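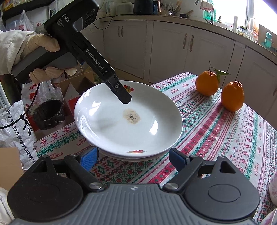
Lavar menos, comprar menos pastillas

La semana pasada llegó a la redacción otra nota de prensa sobre detergentes. Esta vez la firmaba Kolow, que lanza una pastilla para lavavajillas capaz, según el texto, de dejar la vajilla "como el primer día" sin aclarado previo y en ciclo corto. Llevo bastantes años leyendo la misma promesa con distinto envoltorio y la conclusión suele ser parecida: lo que se come en caliente y se deja en la mesa hasta la noche se agarra al esmalte, y ahí la química hace lo que puede.

Una mancha parda con motas oscuras en el fondo de un plato blanco es el tipo de resto que estas notas de prensa prefieren no enseñar. En los folletos siempre hay tomate, porque el tomate es agradecido y se va con poco. Lo que da guerra es otra cosa: la salsa reducida, el arroz, la yema, el fondo con pimienta que se ha ido secando mientras la gente seguía charlando con el café. Con eso me gustaría ver el vídeo promocional.

Tampoco me convence el consejo contrario, el de aclararlo todo bajo el grifo antes de meterlo en la máquina. Quien lo hace acaba lavando dos veces. Retirar lo sólido con una espátula blanda o con un trozo de pan basta en la mayoría de los casos, y si la mancha ya está seca, un dedo de agua en el plato y media hora de paciencia. Gratis, por cierto.

Sobre la vajilla decorada

Varios suscriptores preguntan por los platos con florecitas o frutas, esos que casi todo el mundo heredó o compró en un mercadillo. Los fabricantes distinguen entre decoración bajo esmalte y sobre esmalte, y la segunda es la que se va borrando. El problema es que casi ningún plato antiguo lo dice en el reverso, y la prueba de pasar la uña que circula por ahí me parece poco fiable. Yo tengo una fuente de Plavard con el borde pintado que ha perdido el dorado y conserva intactas las cerezas. Que alguien me lo explique.

Mi criterio es conservador: si el plato le importa, a mano, con agua templada y esponja sin estropajo. Si no le importa demasiado, a la máquina y que aguante. Simen vende por 30 euros un "protector de decorados" que se aplica con un paño antes del primer lavado. Lo tuvimos en casa un par de meses y no vi diferencia alguna entre los platos tratados y los otros - quizá haga falta más tiempo, quizá haga falta más fe.
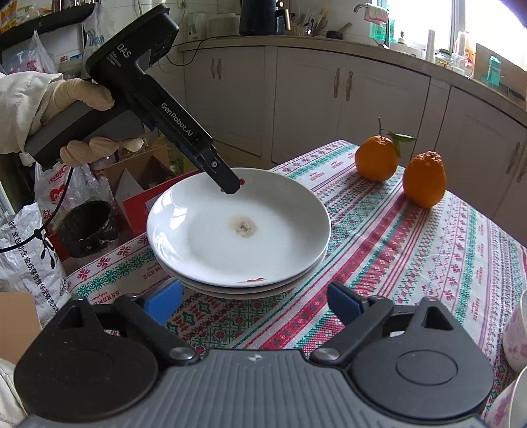 Platos apilados sobre el mantel, con dos naranjas al lado.

Apilar sucio sobre limpio

Otra costumbre que merece un repaso. Al recoger, se pone el plato usado encima de los que no se han tocado y se lleva todo junto a la cocina. Es cómodo, sí, y mientras el sucio se quede arriba no pasa gran cosa. Lo malo llega cuando alguien reordena la pila por tamaños y la grasa acaba en el reverso del siguiente, en ese anillo sin esmaltar que tienen muchos platos en la base y que cuesta mucho más limpiar que el interior.

Frerichs propone en su catálogo de verano unos discos de fieltro para separar los platos, a 185 coronas el juego. Para guardar una vajilla fina en el armario pueden tener sentido. Para recoger la mesa, ninguno: son una cosa más que lavar. El papel de cocina doblado en cuatro cumple igual en el armario, aunque quede peor en las fotos del catálogo.

Y ya que hablamos de la mesa, el mantel. Los tejidos con franjas de color y dibujo geométrico disimulan muy bien las salpicaduras, tanto que a veces vuelven al cajón sin pasar por la lavadora. Conviene mirarlos a contraluz antes de doblarlos, sobre todo en la zona donde se sirve.

En el boletín de agosto hablaremos de la cal en los vasos. Si alguien ha probado el protector de Simen durante más de medio año y ha notado algo, que escriba; publicaré el resultado aunque me lleve la contraria.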